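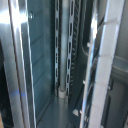
Why Are There So Many Holes in That Metal Strip?

Open a cupboard, a tall locker or the back of a workshop cabinet and you may find a long metal strip full of holes running straight up and down. The holes are often stretched out, like pills or jelly beans. They go on and on, far past the point where anything is hanging from them.

So what are they for? Grown-ups usually say "for the shelves" and walk off. Is that true? Sometimes. We should check.

The shelf answer

In plenty of cupboards, a strip like this holds clips. Each clip has a little tongue that pokes into a hole. Put clips at the same height on every strip, lay a shelf on top, and the shelf stays level. If you want more space for your cereal boxes, you take the shelf out and move the clips up.

That part is real, and you can test it with a grown-up and an empty shelf. But not every strip with holes is there for shelves. Some hold the parts of a machine together. Some guide a piece that slides. Some were bought already full of holes and only one or two ever get used. If somebody tells you what a strip is for, ask where the clips go. If there are no clips and no shelf, you don't know yet, and neither do they.

Do the holes make it weaker?

Yes, a bit. Some people will tell you that holes make metal stronger. I don't believe it, and you shouldn't either until you've tried it with cardboard.

Cut two strips of cardboard the same size. Leave one plain and punch a row of holes down the other. Now bend both. The one with holes folds more easily, doesn't it? And it folds right where a hole is.

Then why does the metal strip stay straight? Look at its edges. Many strips have their long edges bent over, so that from the end they look like a square letter U. The fold does the hard work. Fold the long edges of your holey cardboard and try again. It should be a lot stiffer. The holes got the credit and the folds did the job.

Holes do save a little weight, and they give you places to put bolts. Those are good reasons. "Stronger" isn't one of them.

Why long holes and not round ones?

A round hole fits a bolt in one spot. If you drilled it a tiny bit too high, too bad. A long hole, called a slot, lets the bolt slide before you tighten it. You can nudge things until they line up.

People who measure perfectly would not need slots. I have never met one.

Slots have a catch, though. A bolt that can slide when you want it to can also slide when you don't, if it isn't tight enough. That is one reason a shelf starts to lean. Check the bolts before you blame the cat.

What about rows of little teeth?

Teeth do a job close to what holes do. They give something a place to grab. A piece with a matching bump drops between two teeth and can't slip down past the next one. On some things a toothed wheel climbs along the row instead. You can't always tell which it is by looking. You'd have to see it move. 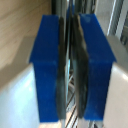
Elsie Bainbridge wrote to say that her family's new Hoarau cupboard came with a leaflet promising "156 ways to arrange your shelves," and she wanted to know if that was a fib.

Good question, Elsie! Let's do the math. Her cupboard has 2 shelves, one blue and one white, and 13 heights to choose from. The blue shelf can go at any of the 13. That leaves 12 for the white one. Multiply 13 by 12 and you get 156.

So the number is right. I'm still grumbling. It counts having the two shelves one notch apart, with just enough room between them for a comic book. It also counts blue above white and white above blue as different ways. Your sweaters won't care. If both shelves were the same color, the leaflet could only say 78, and 78 doesn't look as good in big letters.

Try it yourself

Find a cupboard with holes up the inside and ask before you touch anything. Keep your fingers out of the holes, as cut metal can be sharp. Don't poke around inside anything with a plug.

Now look for shiny or scratched places near the holes. Scratches might mean that a clip has been moved there. They might also mean that somebody was careless with a broom, so don't be too sure.

Last, ask everyone at home how long it's been since the shelves were moved. At my house the answer was "What do you mean, they move?"

Write down what you find, including anything that proves me wrong. I would like to see the cardboard, please.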